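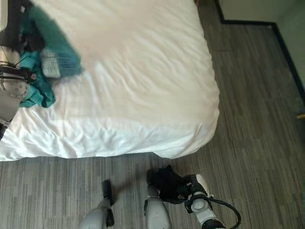 Plernbridge, 1 Jun 2018

About Munusthorpe

We fold things. There are grander ways to put it, and our first website used most of them, but after a few months of callers asking whether we did kitchens, we took the word "lifestyle" down and wrote "laundry and linens" instead. The phone has been quieter and the callers have been happier.

Munusthorpe was started by Hatice Ertürk and Zerrin Bilgin, who met while working the linen room of a hotel with 96 beds and one good iron. They disagreed about fitted sheets then and they disagree about them now. Hatice folds hers into a square. Zerrin rolls hers and dares you to say something. Clients may state a preference on the sign-up form, and most are wise enough to leave it blank.

We come to the house. The bed is where nearly all of the work gets done, because it is the largest flat surface most people own and the only one without mail on it. A plain white sheet goes on first, pulled more or less smooth, and the clean clothes go on top of that. A teal shirt is easy to find on white. A white shirt is another matter, and we have lost an afternoon or two that way.

From there it is shaking out, turning right side out, matching, folding, and putting away. We do the putting away. Plenty of services leave a handsome stack at the foot of the bed and wish you luck, and by the next morning the stack is on the floor -- we have seen a lot of floors.

Our regular round is 23 households in Plernbridge and a few out past the Avcı building, where parking is a matter of faith. Last year we put away 2,980 loads. We also run an evening class in the room over Sundatico, the coffee place on the corner, for people who would like to do this themselves and stop paying us. Roughly 200 have taken it so far. A fair number still pay us.

We don't dry clean, we don't sew on buttons (Zerrin will, if she likes the coat), and we don't iron jeans. We've been asked about the jeans more than you'd think.

New households are being taken on from July. Leave a message with your street, how many people live there, and whether the dog sleeps on the bed.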